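Do those vacuum storage bags really save space, or is it a racket?

Posted by Karine MacDonald, Thu 9 April

My sister swears by the Drusteo bags for winter bedding. I bought 2 of the large ones in January and I'm not convinced. The box says they hold their seal for a full season. Mine had puffed up again within 8 days, and the spare duvet was back to its old size and jamming the closet door.

I live in a one-bedroom with no basement locker, so I'd love for this to work. But $40 for a pair of plastic bags seems steep if I have to drag the vacuum out every week. Is there a trick to it, or do people just not check on them afterwards? 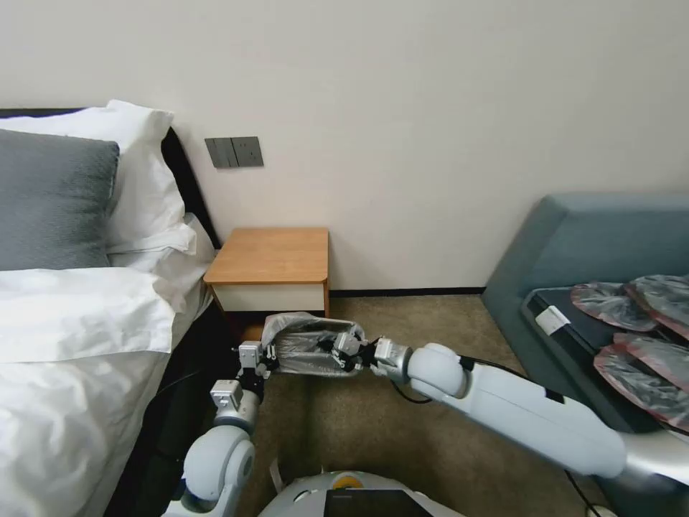 Bedroom, between the bed and the sofa

I've wiped the zipper track and run the slider over it four times. What am I missing?

Brock Cloutier
Replied the same day

Probably nothing. I've tried three brands, including the pricey Starnix ones, and they all let air back in sooner or later. The valve is usually the weak spot. Press the cap down hard while the vacuum is still running, then pull the hose away.

I'd also question the "season" claim. Whose season? Mine lasted until somebody pulled one off the shelf by the corner. And don't put down or feathers in for months at a time. Squashed flat that long, they may never loft up properly again.

Yeison Arboleda
Top contributor, 3,697 replies

Overfilling is the usual cause. If the duvet pushes against the zipper, the seal will creep open no matter how often you run the slider. Leave a hand's width of empty bag below the zipper. Fold the duvet in thirds, don't stuff it.

Test it before you blame the bag: seal it empty, suck the air out and leave it overnight. If it's puffy in the morning, return it. Doucette took mine back without a receipt, though I wouldn't count on that.

I went back to a plain cotton bag on the top shelf – takes more room, never lets me down.

Vilho Ojala

just buy a thinner duvet

We use cookies to remember your settings and measure visits. Accept | Manage choices
Contact | © Follside Community Help | Back to top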